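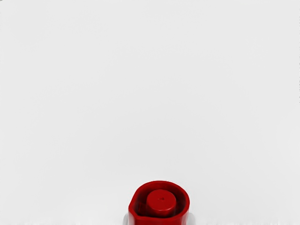
Red part with center post, between what appear to be the fingertips, in simulation.

Newsroom > Automation Group > Working Rules

New rules for simulated pick tests

Since 12 Jul 2024 the automation group at Bendbridge works with a new version of the rules for simulated pick tests. The old version had 7 pages and many people did not read it. The new one has two, and Rohani Tambunan has written it so that also a colleague from another department can follow.

The first rule concerns the view. A test record must contain the view from the gripper camera, also when this view shows only a small piece of the part. In the past some of us saved only the side view, which looks nicer in a report. But from the side one cannot judge where the fingers stand in relation to the rim, and this was the question we got most often from our partners in Ulldale.

The second rule concerns parts which are not round. The red cup is mostly round, but on the left its rim goes straight and then makes a blunt corner. For such a part it is not enough to write "grip at the diameter." The record must name the two places on the outer wall where the fingers are expected to touch, and the direction of the corner. Please use the drawing names and not your own words for this. "The pointed side" has already caused one long discussion.

The third rule is about the number of runs. A grip setting may be called "tested" after 100 runs with the same version of the part model. If the model is changed, even a small rib inside, the counting starts again from zero. Leite asked if this is too strict for changes which the fingers never touch. We discussed it for a long time and decided to keep it, as the weight of the part can also change. The question will be opened again in October.

Please be careful with the word "safe." A simulated run says nothing about the safety of a person near the real cell. For this we have the separate risk assessment, and a simulation record must not be attached to it as proof. It may be attached as background information, with the word "simulated" in the title and on every picture.

Old records do not have to be corrected. Only if you use one of them again for a new order, for example the Diltness parts, you must bring it to the new form first.

Comments on the text go to Cremilda Brandão, who keeps the master copy. Please write the number of the paragraph in your message.

Contact | © Bendbridge | Back to top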